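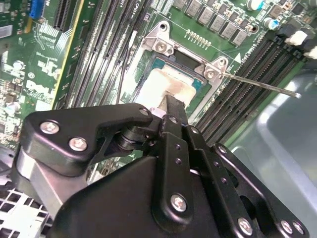 Keeping Things Going: Repair, Reuse and Waste
Notes for session 7, 03/10/2025
Enikő Boros

Notes only, typed up fast, will tidy before the exam. Read with the Emley chapter (the photocopied one, not the web version – page numbers are different).

1. Where we got to

Last time: product life. Three different things people mean by it and they get muddled all the time.

Physical life – until it stops working and can't be made to work.
Economic life – until keeping it costs more than replacing it.
Service life – how long somebody in fact keeps it. Usually the shortest. Coats, phones, kitchens.

Essays last year kept swapping the first and second. Please say which one you mean, every time, even if it looks clumsy.

Also the hibernation point. Things that are out of use and not thrown away. Drawers, lofts, the cupboard under the stairs. Not waste yet in any official count, not in use either. Loses value the whole time it sits there. A coat in a loft is still more or less a coat, a phone in a drawer is going out of date and the battery is ageing too.

2. The repair decision

Simple version first. Owner compares cost of repair with cost of a replacement, picks the cheaper. Rule of thumb many shops quote: if the repair is over 50 per cent of the price new, don't. No theory behind it that I know of. It's a habit. But habits matter, because people act on them.

What the simple version leaves out:

Finding out what's wrong. Costs money before you know if it's worth spending any. Owner pays for the diagnosis and may get nothing but bad news. A lot of repairs die at this step, before any part has been ordered.

Time without the thing. Fridge – hours matter. Lawnmower in winter – who cares.

Risk it fails again. Owner can't judge quality of the work. (Lemons argument from session 2, same shape, go back and look.)

Remaining life. A repaired ten year old washing machine isn't a new washing machine. You are buying some more years and you don't know how many.

Attachment. Grandmother's clock. Does not fit in the sum, don't try to force it.

Exercise for the seminar: take one thing you got rid of in the past year, write down the sum you did, then the sum you should of done. Half a page.

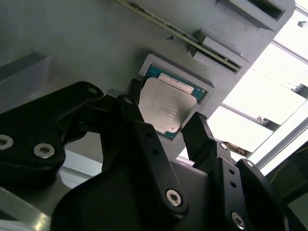
3. Parts or whole things?

Distinguish four levels. Terms vary from book to book, use these:

Reuse – whole thing, same purpose, new owner. Little or no work.
Refurbishment – cleaned, tested, worn bits swapped. Sold as used.
Part harvesting – the whole is finished, pieces go on to other wholes.
Recycling – back to material. Everything that made it a particular thing is lost.

General rule, higher up the list keeps more of the value in. Not always. An old freezer that eats electricity may be better recycled than passed on. Depends on how much of the damage is in making the thing and how much is in running it. Freezer, mostly running, at least the older ones. Bookcase, all making. Computers are somewhere between, and it depends who has them and for how many hours a day.

Part harvesting needs: parts that come out without damage, parts that fit something else, somebody who can tell a good one from a bad one. Take away any one and it stops. Furniture trade used to manage all of it with handles, hinges, drawer bottoms. Glued boards finished that off. Cars still do it well – breakers' yards, part numbers, a price everybody more or less knows.

Why cars and not kettles? Value per part against labour per part. A door mirror pays for the quarter hour it takes. A kettle element doesn't.

4. Case: the Deák workshops

Handed round last week, brief recap for those who missed it. Small town, Trirkau, one family firm mending household goods over three generations. Started with sewing machines and radios, then televisions, then office equipment. From the year 2000 the ledgers change. Fewer entries for repairs, more for clearance – taking away old stock from offices and schools and selling on what could be sold.

What to notice:

Margins on clearance better than on repair, and steadier.
Skills shift. Fault finding used to be the valued job in the shop, now it's sorting. Quick yes or no on each item.
Storage becomes the main cost. Rent on the second shed is more than one wage. They nearly closed over it.
Customers change from households to other firms. Households still come in but they ask for a price and then leave.

Norbert Mészáros has the ledger pages scanned, ask him nicely. Some pages are missing for July, most likely shut for the holidays, but don't write that as fact.
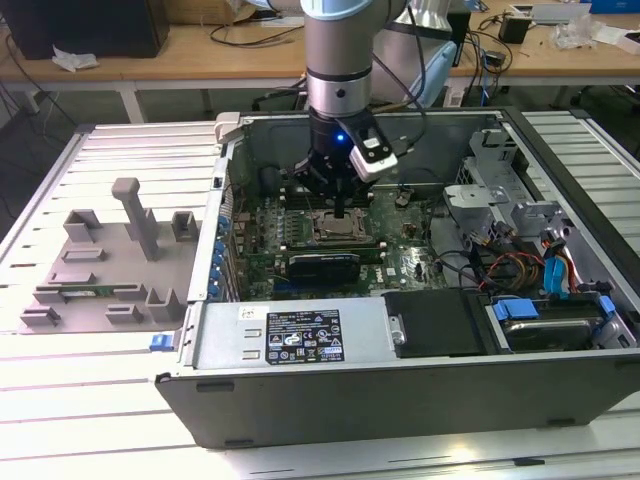
Question that came up: was the family pushed out of repair or did they walk? Both readings fit the ledgers. Prices of new goods fell, so the ceiling on what you can charge for repair fell with them. At the same time clearance was easy money. I lean towards the first. You're allowed not to.

5. Labour cost, again

Repair is labour, manufacture is mostly not, or it is labour somewhere cheaper. When wages go up where the owner lives, repair gets dearer against new. Nothing to do with anyone being careless or lazy. Careful with the moral tone in your essays, especialy in introductions.

Ways round it that have been tried:

Lower sales tax on repairs. Helps a bit, for shoes and bikes mostly. Evidence thin.
Repair vouchers. Popular. Hard to know how many of those repairs would have happened anyway.
Longer guarantees. Moves the cost to the maker, who then cares about it.
Shared workshops, Vatia being the one in your reading. Labour is free, so the sum looks marvellous, but it doesn't grow very far.

Discussion from the morning group, copied in as it may help:

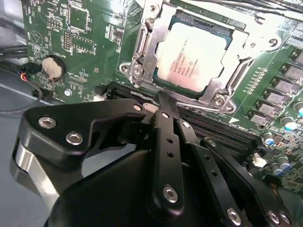

Guilan Duan: I don't think the free labour is the weak bit. The weak bit is parts. You can have a room full of willing people on a Saturday and still send everything home broken because one plastic clip isn't sold separately. If we want a policy, start with a rule that parts have to be on sale at a fair price, then argue about wages.

Fair point and I'd give marks for it. Reply would be – fair price according to whom? A spare kept on a shelf for years costs money too. Etelka Fodor took the other side and said makers would just put the storage cost on the new price, so owners who never repair pay for those who do. Maybe that's fine. It's how insurance works.

6. For next time

Read: Emley, the section on second-hand markets. Skip the appendix.
Bring: your half page from part 2. Handwritten OK.
Essay titles go up on Monday. Choose one and email me before you start, two people doing the same case is alright but not four.
Room change, we're back upstairs.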